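Re: [holders] Kavier placement and the convertible

On Wednesday one of the list members wrote:

> I hold a small position in Kavier and got the notice about the
> placement yesterday. Can someone explain why they are selling new
> shares to Flostska at a discount when the last report said they had
> enough cash for the year? Also, does the convertible held by Rashidi
> get repriced because of this? I read the notice twice and could not
> find it. Not sure whether to hold or sell before the meeting.

I went through the notice and the last two reports last night, so I will take the questions in order. I own Kavier shares too, and have for a few years, so read this with that in mind.

The cash statement in the last report was about running costs only. It says so in the note under the cash flow table. It did not cover the second payment on the Jarnham site, which falls due in November. The company has always said that payment would come from "a mix of sources," and the placement looks like one of them. I don't think they misled anyone, but they could have put it in the main text.

On the discount: the new shares are priced 5 percent under the average close for the period before the notice. That is on the low side for a company this size. Flostska also agrees not to sell for a fixed period after closing. I would have preferred a rights issue so that existing holders could take part, but a rights issue takes longer and the Jarnham date is fixed.

The convertible is the harder part. The terms are in the original circular and the notice only refers back to them, so you were not missing anything. As I read them:

1. Conversion price. It is 76 cents now. It adjusts only if new shares are sold at more than a 10 percent discount, so this placement should not touch it.

2. Maturity. No change. Rashidi can still ask for repayment in cash at the end of the term, and the placement does not alter its ranking.

3. Consent. Rashidi had to agree to any new issue above a set size. The notice says consent was given but does not say whether a fee was paid for it. Someone should ask that at the meeting. 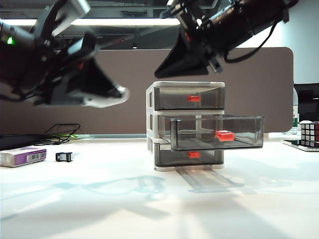

4. Dilution. If the placement closes and Rashidi converts in full, a holder who owns 32 percent fewer shares than Flostska today will not see that gap stay the same, so please don't use the table in the notice as your final number. It leaves the convertible out. Work it out on the fully diluted count, which is in the back of the annual report.

5. Voting. Flostska cannot vote the new shares at this meeting. They are issued after it, if the resolution passes.

As for hold or sell, I can't answer that for you. I am holding. My view is that the Jarnham site is worth more than the market gives it credit for, but it has been late once already and I would not add more until the first tenants are in. If you need the money soon, the discount will probably weigh on the price for a while — these things usually do.

One practical point. If your shares are with a broker, the voting cutoff is earlier than the one printed on the form. Mine wants instructions by 5 p.m. two business days ahead. There is also a minimum of 200 shares to put a written question to the board, but anyone can ask one from the floor.

If anybody has the original circular as a searchable file, please post it. My copy is a scan and I may have misread the adjustment clause.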